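Sourdough Starter and Your Kitchen Microbes: Questions I Get All the Time

I keep a little blog about fermenting things at home, and my inbox fills up with the same questions over and over. So I've put my answers on one page. I'm a hobby baker with a biology degree I haven't used in years, so take me as a friendly neighbor and not as your doctor!

What's living in my starter?

Mostly two kinds of tiny creatures: wild yeasts and lactic acid bacteria. The yeasts make most of the gas that lifts your bread, and the bacteria make the acids that give it that tang. Some of the bacteria make gas too, so it's not a perfectly neat split. They get along well because the yeasts can put up with the acid, and a lot of other microbes can't.

Where do they come from?

Mainly from the flour. Grain carries plenty of microbes from the field, and milling doesn't get rid of them. Your hands and your kitchen chip in a bit as well. People love the idea of catching yeast out of the air by an open window (I did too, I had a jar on the sill for weeks), but whole rye flour and water in a loosely covered jar will do the job just fine.

My starter went crazy on day two and then died. Did I kill it?

Nope! This is the question I get most, usually in a panic. The early bubbles tend to come from bacteria that can't handle acid. Once things turn sour they drop out, and there's a quiet stretch before the yeasts get going. Keep feeding it. My first one, which I named Bidum, sat there like wallpaper paste until day 10 and then doubled overnight.
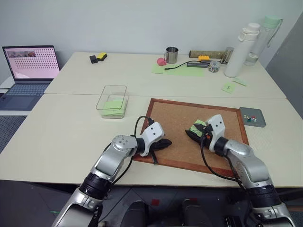 Page last changed: Mon 10 March

Does it have to have a name?

Of course not, but mine all do. After Bidum came Utus (rye, very sour, smells like green apples) and then Orken, who lives at the back of the fridge and gets fed when I remember.

There's gray liquid on top. Should I throw it out?

That's just hooch – water with some alcohol and acids in it, and it means your starter is hungry. Pour it off or stir it back in, whichever you like. I stir it in when I want a sharper loaf.

And what if it's pink or orange, or fuzzy?

Then yes, out it goes, all of it. Don't scoop off the top and hope. Wash the jar in hot soapy water and start again, or use your backup if you've dried some. (Dry some! Smear it thin on parchment, let it dry right out, crumble it into a jar.)

Is sourdough bread full of probiotics?

Not once it's baked, sorry. The heat in the middle of the loaf kills pretty much all the yeast and lactic acid bacteria. What stays behind is the work they did beforehand, like the acids and the flavor. If you're after live cultures, try yogurt with live cultures or unpasteurized sauerkraut from the fridge section.

Can I eat it if I have celiac disease?

Please don't. The microbes break down some of the gluten in wheat, but ordinary wheat sourdough still has far too much of it. You can keep a gluten-free starter on brown rice flour, in its own jar with its own spoon.

How old is your oldest starter?

The Weidemann one, which came to me from a bakery of that name when it closed down. I've had it for almost 11 years. People ask if the microbes in it are the originals, and I really can't say. The mix in a starter can shift with the flour and the temperature, so mine may be quite different from what the bakery had.

Can I use tap water?

I do. If yours smells strongly of chlorine, leave a pitcher out overnight, though that won't help much if your town uses chloramine. A carbon filter made for chloramine is the better bet there.

Will you send me some?

I'll be mailing dried flakes again in April. Send me a message through the contact form and tell me if you want wheat or rye.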